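Home Explore Lists Log in

Posted in: Courts & Family Law

OK, I spent the whole morning in the public seats at Pivdale family court and I have to tell you about it, because I had no idea how interesting this would be. Thread!

First thing: you can just walk in. I called the clerk's office yesterday and asked if I needed a pass. No pass. Some hearings are closed, mostly when kids are involved, and there's a sheet by the door that tells you which ones. Everything else, you sit in the back and keep your phone off.

The case I stayed for was number 2412 on the list. Two brothers-in-law, one lake cabin, and a handshake deal from years back that neither of them wrote down. I'm leaving their names out. They've had enough of a morning.

The judge was Radu Roman and wow, what a listener. He let each man talk all the way through before he asked a single question. Then he asked each of them to tell him what the OTHER one wanted. Long silence. One of them got it almost completely right!

Both sides had lawyers but the lawyers barely spoke for the first half hour. I kept waiting for the TV version with the objections and the pointing. Mostly it was people looking for the right page in a binder.
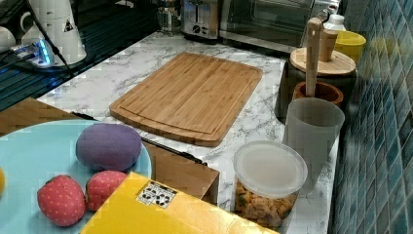
Cutting board, blue plate, toy fruit.

Back to the cabin. The big question was who paid for the new roof. One side had receipts from a building supply place called Plisteck. The other side had a check stub and a birthday card with "thanks for the roof" written inside. The birthday card went in as an exhibit. I loved that so much.

At the break I got talking to Hamish Cartwright in the hallway. He has run mediation sessions in the county for 6 years and he was so generous with his time. I asked what people fight over most when families split up property and he said tools and holiday dishes, way ahead of money.

He also told me a lot of these cases could go to mediation first, and plenty of people don't know they can ask. Here it's a one-page form and you can pick it up at window 3. You don't need a lawyer to file it. Worth knowing!

(Every county does this differently, so please check with your own clerk before you go by anything I say. I'm a person with a notebook.)

After the break the judge sent the cabin case to mediation too. Two sessions, then everybody comes back in May if they still can't agree. One brother-in-law held the door for the other on the way out. I don't want to make too much of it, but I wrote it down.

Things I'd tell anyone who wants to go: bring a sweater, eat first, get there before 9 because the security line was around twenty minutes. The bench at the very back squeaks like crazy. Sit one row up.

Someone asked about the interpreter. Yes! A lady named Leitão, for a short hearing right before lunch. She was so quick that I stopped noticing there were two languages going. I'd happily read a whole book about her job.

I'm going back for the small claims list next. There's a fence dispute on it and I'm way too excited.

We use cookies to keep you signed in and remember your settings. Accept / Manage choices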